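Bow Ties: Storage and Care – Frequently Asked Questions

Most of the questions we get at the Praklow shop come in after wedding season starts, when people pull a tie out of a drawer and find it bent. The answers on this page cover the ties we sell and rent, and most will do for any other bow tie you own.

Should I store a bow tie flat or hang it up?

Either one works. A pre-tied bow keeps its shape well on a small rack or stand as long as nothing presses on the wings. A self-tie bow should be untied first and laid flat or hung over a bar. If you only wear one a few times a year, use a tray and keep it out of the sun.
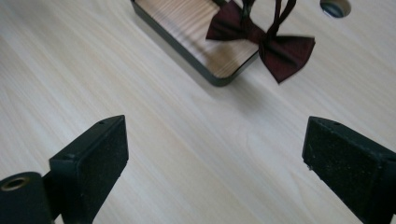 Written by Chaminda Weerasinghe
Customer Help, Hovutar Neckwear
Last updated May 15, 2018

Is it all right to leave the tie half on and half off the tray?

For an evening, yes. For longer than that, put the whole tie in the tray or hang it. A bow that rests over a rim for weeks can take a crease, and the strap tends to slide off and pull the bow down with it.

What kind of rack do I need?

Any small jewelry or accessory organizer will do. Look for a bar with prongs or hooks that have rounded tips. Sharp or rough ends snag satin. A tray in the base is handy for cuff links, collar stays and a watch. You don't need a full-size tie rack for bow ties. We carry the Gekov stand, which is 6 inches deep and fits on most dressers.

How do I hang a tie with a neck strap?

Leave the strap fastened so it makes a loop. Hold the tie by the bow, drop the loop over a hook and let go slowly. The bow should hang free of the bar and of the tray underneath. If the wings touch the tray, move the loop to a higher hook or shorten the strap. 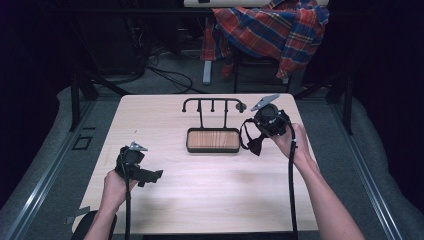 Photo: Hovutar Neckwear

How many ties can go on one hook?

One is best. Two is fine if they are both light. With more than that, the wings push into each other and the ones in back get flattened.

The wings on my tie got bent. Can I fix them?

Usually. Hang the tie in the bathroom while you shower, then shape the wings with your fingers and leave it alone overnight. Don't iron a pre-tied bow – the layers inside will flatten and won't come back. If the tie is silk, ask a dry cleaner first.

What about lint and dust?

Use a soft clothes brush or a bit of tape wrapped around your fingers. Dark colors show everything, so brush before you leave the house. Don't rub with a damp cloth.

Do I need to return a rental in its box?

Yes. Please fasten the strap, lay the tie in the box bow side up and bring it back to the counter. A lost box is a $20 charge. The Chowdhury gift boxes we sold until March are also accepted.

My strap clip broke. Do you sell parts?

Yes, in black only. Ask for part 51 at the counter or send us a message with your order number.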